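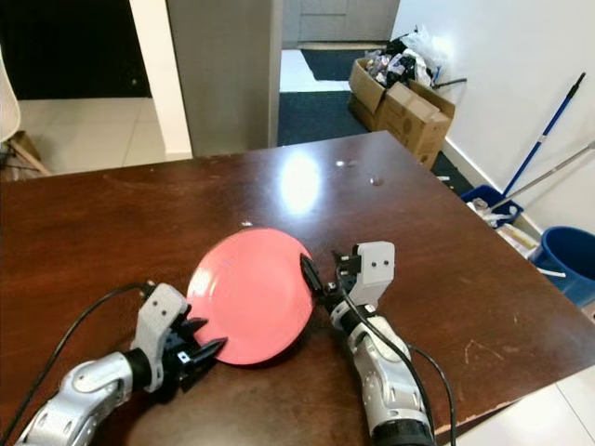
A pink plate on a wooden table.

Notes on a Year of Monthly Suppers
Posted by Wael Salem, December 21, 2024

The final supper of the year was held last week at my home in Mikholm. As in previous years, I am setting down a record of how the suppers were conducted, for the benefit of those who attend them and of the several readers who have written to ask how such an arrangement is run.

The suppers began in March as a successor to the lunches I used to hold at Plenora, the small hall on the north side of town. The hall was pleasant, but it had to be reserved long in advance and vacated by nine in the evening. Moving the meal to a private home removed both restrictions. It also introduced new ones, chiefly the size of the kitchen and the patience of the downstairs neighbors, who have been invited to every supper and have attended most of them.

Invitations

Invitations are sent by mail two weeks before each supper. I am aware that this is slower than a message. Guests are asked to reply by the Tuesday before the meal and to state any food they do not eat. Late replies were accepted throughout the year, although this practice will be reviewed. The October supper was planned for 14 and attended by 25, and the rice was stretched with lentils and a large quantity of fried onions. Several guests have since requested the same dish.

Tableware

Guests are served on whatever is in the cupboard. Over the years I have owned two complete sets of white dinnerware, and neither survived as a set. Colored pieces have been added as needed, and it is now accepted that no two neighbors at the table will necessarily have matching plates. Children are permitted to choose theirs first.

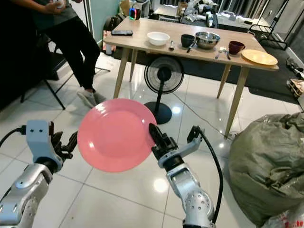 Pink, with a raised rim.

Serving dishes are a separate matter. These are borrowed, and each must be returned to its owner within four days. A strip of paper tape with the owner's name is placed on the underside. One oval dish from the June supper remains unclaimed and may be collected at any time.

Expenses

Total spending for the year came to $1,298. The largest single cost was lamb in April, followed by the replacement of the oven door seal. Guests do not pay to attend. Those who wish to contribute may bring bread, fruit, or something to drink, and should let me know which. The September supper received nine loaves and no fruit.

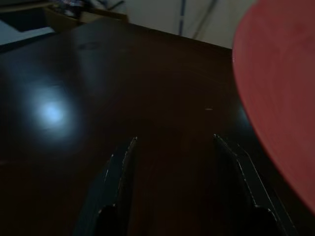
Conversation and Conduct

There is no assigned seating and no program. Sebastian gave a short talk on beekeeping in July, which was well received, and he has been asked to speak again when the weather is warmer. Music is kept low until dessert. Telephones are left in the hall, on the shelf beside the coats.

Washing up is done by hand after the last guest has been offered coffee. Help is welcome, within limits. The kitchen holds three people comfortably, and a fourth will generally be asked to dry in the dining room.

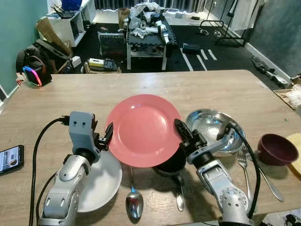
The drying cloths were replaced in August and should be hung on the rail by the back door when wet.

The Coming Year

The suppers will resume in March, following the usual winter pause. The first will be a soup supper, with two soups, one of them without meat. Guests who have moved during the year are requested to send their new addresses before the end of January.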